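Condcombe Help Desk
Ticket 2922 – Reminder chime on Kotby medication app goes off twice, then not at all
Opened by: Ieva Vītola
Status: Solved
Product: Kotby reminders, tablet version

Ieva Vītola wrote:

Hello there, and thank you in advance to whoever picks this up. I've put off writing because I thought I could sort it out myself, and my son-in-law thought he could too, and between the pair of us I think we've made it worse.

I use Kotby on my tablet to remind me about my morning and evening tablets (the swallowing kind – I do wish they'd called the computer something else). I set it up in May and it behaved beautifully. Then I went to stay with my sister in Perth for a bit, and when I came home to Brisbane the evening reminder started chiming twice. Once at the proper time, and again two hours later when I'm brushing my teeth. I could have lived with that, but for the last few evenings there has been no chime at all, only a silent little message sitting on the screen when I pick it up in the morning.

I haven't taken anything twice, before you worry. I keep my own paper list on the fridge and I tick it off, a habit from when my husband was ill. But I'd like my chime back, as I do tend to get lost in a book after tea.

What we've tried so far: turned the tablet off and on, turned the volume all the way up, and moved it from the bedroom to the kitchen bench in case it was the wifi. My son-in-law also deleted one of the evening reminders, and I think it may have been the wrong one.

Warm regards,
Ieva

Condcombe Support replied:

Good morning Ieva, and thank you for such a thorough write-up. It makes our job much easier when somebody tells us what's already been tried, including the bits that might have gone sideways.

I think you have two separate problems, and I'd like to take them one at a time.

The double chime first. Perth is two hours behind Brisbane, and Kotby has a setting called Follow My Location. If it's switched on while you travel, the app can save a second copy of a reminder in the local time, and the copy sometimes hangs about after you get home. We have seen this on a few other tickets (2554 is the closest match to yours) and it does clear up once the copy is removed.

Could you please open Kotby, tap the little cog in the top corner, and then tap Reminders, then Show All? Tell me every line you see there, even if it's greyed out. Please don't delete anything further just yet.

Ieva Vītola wrote:

I've done that, with my good glasses on. There's one for the morning, in black. There's one for the evening, also in black, and it says Perth in small letters beside it. And there's another evening one, greyed out, with a small bin next to it and the words "removed, kept for 30 days".

So he did delete the wrong one! He's very sorry and has offered to mow the lawn.

Condcombe Support replied:

Please tell him he's forgiven from our end, it's an easy one to get wrong when both are labelled Evening.

The greyed-out line is your original, and we can bring it back. Tap it once, then tap Restore. It should turn black again. After that, tap the one marked Perth, choose Remove, and say OK when it asks whether you're sure. Last of all, go back to the cog and switch Follow My Location to off. You can always turn it on again if you're going away for a good while.

Now for the silence. When a reminder is restored or changed, it sometimes loses its sound and falls back to a message only. Tap the evening reminder, look for Sound, and see whether it says None. If it does, choose whichever chime you like and press the small arrow to hear it.

Ieva Vītola wrote:

It did say None. I've gone with the one called Clekberg Bells, which is a bit like the clock at my old school and should fetch me out of any book. The Perth one is gone and the proper evening one is back in black.

I'll give it tonight and tomorrow night before I say hooray.
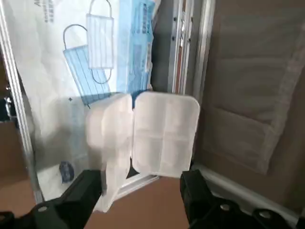

If I change the time of a reminder later on, do I have to choose the chime all over again?

Changing only the time keeps your chime as it is. The sound is only lost when a reminder has been removed and restored, or when it's been copied by the location setting, so a quick look at Sound after either of those is all you need.

Ieva Vītola wrote:

Well, hooray! Two nights running, one chime each night, right on time, and nothing while I was brushing my teeth. The cat left the room the first time but she's come around to it.

One last small thing while I have you. My neighbour uses Calimlim on her phone for the same purpose and wanted to know if she can copy her list across to Kotby. I said I'd ask.

Condcombe Support replied:

Lovely news, and apologies to the cat.

For your neighbour – there's no automatic copy from Calimlim at the moment, I'm afraid, so she would need to type her reminders in by hand. If she'd like some company while she does it, she's welcome to ring us and one of the team will go through it with her. It's worth her checking each entry against the labels from her pharmacy as she goes.

I'm marking this one as solved, but replying to this ticket will open it again if the bells go quiet.

Ticket closed June 30, 2023
Cause: duplicate reminder saved by Follow My Location; original removed by mistake; sound reset to None on restore
Fix: original restored, duplicate removed, location setting off, sound chosen again
Related ticket: 2554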